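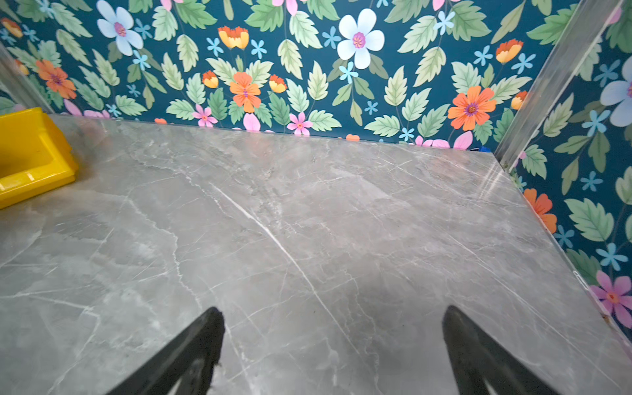
Tekolico Two-Finger Gripper Kit

A bench gripper for light sorting and bin work, sold by Breswood. The kit has two matte black fingers with rounded tips, a wrist camera, mounting hardware and a 7 ft cable.

Replacement fingers are sold in pairs. Check them for wear every 3000 cycles.

Power: 12 V
Warranty: 12 months
Finger pair: $78
Ships from: Gallardo warehouse

For bulk orders, contact Nerys Lougher in sales.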